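Pluvia is the planning package our catering kitchen at Parri switched to in April, and I've been living with it long enough to have opinions. You build your kitchen on the screen, drop in a robot arm, and try out its jobs before anything gets bolted down. We'd used Curkora before, and I don't miss it! 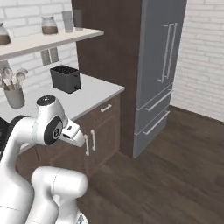

My job was prep lead, and now I'm half prep lead, half the person who plans what the arm does (no raise yet, I'm asking). The 17 of us on the crew were pretty nervous at first, me included. What helped was seeing the layouts together and arguing over them. One of the dishwashers looked at the pair of cabinet doors under the white counter, with their upright bar handles so close together, and asked how the gripper would get hold of just one. Great question - it went straight on our list.

Gripes? The license is $139 a month, saving is slow, and the manual reads like it was written for engineers. I'd still pick it over Farnodura's version. Four stars from me.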